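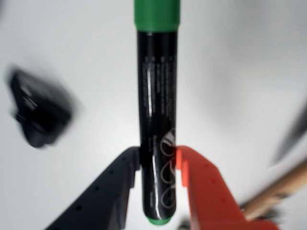

Photo: Raghavendra Kaimal

Chapter 4
Color That Stays Put: Inks, Dyes, and Pigments

Pick up a green marker and draw a line. In that one stroke you have put a liquid, a coloring, and a handful of chemical helpers onto paper, and they go to work right away!

Every ink has two main parts. The colorant gives it its color, and the vehicle is the liquid that carries the colorant to the page. Some colorants are dyes, which dissolve the way sugar does in tea. Others are pigments – tiny solid grains that float in the liquid and never dissolve at all. People were grinding soot into black pigment ink well over 3000 years ago, and we still use carbon black today.

In Section 4.1 you will split a green ink into its hidden colors with a strip of filter paper and a little water (give it 30 minutes, and don't peek too soon). Turn to page 141 for the supply list.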